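Search this site Go

Grakbridge lose at home again, blame the wind

Grakbridge went out of the cup on Sunday to a Skarkent side two divisions below them, and did it in the manner their supporters have come to expect: slowly, with plenty of the ball, and facing the wrong way for the goal that mattered.

It finished 2-1. The home team led for most of the first half through a header from a corner, the only corner all afternoon that cleared the first defender. They then set about protecting the lead with a back five, a holding midfielder and, by the hour mark, both wingers. Skarkent, who had spent the opening stages looking like people who'd been let into the wrong building, worked out that they were being invited to attack and politely accepted.

The equalizer came from a free kick that bounced once in front of the goalkeeper and once behind him. The winner was a back pass. It was hit firmly, it was hit with confidence, and it would have been an excellent pass had the goalkeeper not moved up to the edge of his box to point at something.

There were 20 minutes left at that stage, enough time for a response. Grakbridge responded by bringing on a third center back.

The club put out a statement before the parking lot had emptied. It described the performance as "below our standards," which will surprise anyone who has been keeping track of the standards, and it noted the strength of the wind. Skarkent played in the same wind and seemed to find it manageable. The statement also said the manager has the board's full support. He has now had the board's full support three times since September - a heavy load for any man to carry into a week of training. 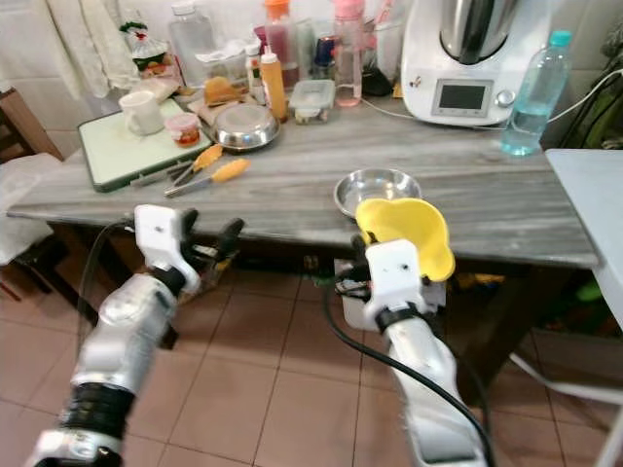
Rostov, writing on the supporters' message board before the team bus was out of the gate, said he'd have forgiven the back pass if anybody had been standing near the other team's goal to make up for it. "We had eleven men defending a throw-in," he added. "It was their throw-in, level with their own penalty area." His post had almost 100 replies by nine that evening, most of them agreeing and a few asking whether season tickets can be handed back.

They can't. The terms are on the reverse.

Skarkent, for their part, celebrated as though they had won the whole thing, and who could blame them. They go into the next round and will be away to Říha, a trip that looks hard on paper. So did this one. Their coach declined to talk about tactics afterward and went to find his car keys, which had been lost somewhere in the away dugout.

Grakbridge are left with the league, where they sit fourth from bottom and have scored once in their last four away games. The next of those is on the coast. The forecast is for wind.

Contact the sports desk | Copyright, all rights reserved | Back to top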